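Tuesday, June - pan seasoning oils, second go

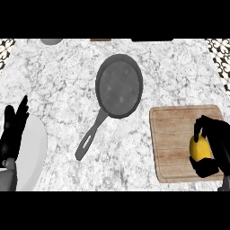
Skillet on the marble-veined counter (render).

Hatem still swears by the Sasow flaxseed oil. I'm not convinced. The 190 g test plate got 5 thin coats, 50 minutes each, and the finish flaked near the rim when I scraped it with a spoon. Plain rapeseed on the other plate looks duller but held.

Siobhán says the oven runs hot. Maybe - the dial says one thing and I've never checked it against a proper thermometer. The Juvex leaflet promises "a lifetime surface" and gives no test at all, so I'm ignoring it.

To do: borrow Kieran's thermometer, repeat both oils, same wipe-down. Ask Brendan where the wire wool went.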